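Trultasgate block set with sorting baskets – my review after one winter

Rating: 4 out of 5

I bought this set in February from a small web shop called Clivulier. I wanted large, simple shapes in strong colors, because my younger child loses interest when the pieces are tiny. The full set has 57 parts and comes in a flat carton, which was heavier than I expected. Delivery was quick, and nothing was broken.

First, the colors. They are clear and easy to name, also for a child who is still learning the words. Red, green and orange are well separated, and I never had to discuss if a block is red or orange. The sizes are more mixed than in our old Jura set. You get thick blocks which stand well on a narrow side, and also long thin ones that we mostly use as a bridge or a fence.

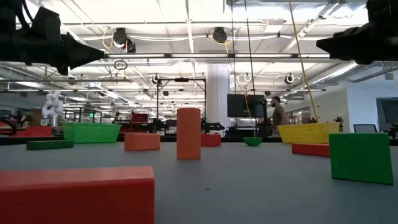

The cylinder is the favorite in our home. It stands steady on its flat end, but on its side it rolls away very fast, so I advise a table with some kind of border. The little bowl is nice too, only a bit shallow. Small blocks fall out of it when you carry it.

About the baskets I have a more divided opinion. They are plastic, with small holes in the sides, and they are light enough for a child to carry alone. One is green and one is yellow, and this gives you a sorting game for free. But there is no lid – if you want to stack them in a closet, you must buy something else. My old Jõgi box has a lid and costs less.

I like to put a few other things next to the blocks, for example wooden strips and planks. These are not in the set, but they work well for roads and roofs.
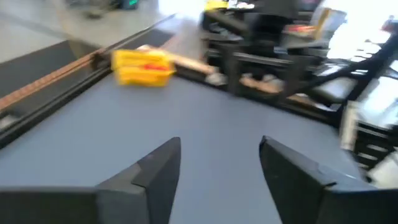

Something yellow at the far end, with wood pieces along the border.

For cleaning I use a wet cloth and a little dish soap. After almost 70 washes the colors look the same to me. One thin block got a scratch, but it is still good to play with.

I take away one star for the missing lids and for the printed guide, where the text is too small to read comfortably. For the blocks themselves I would give the full five, and I would buy them again.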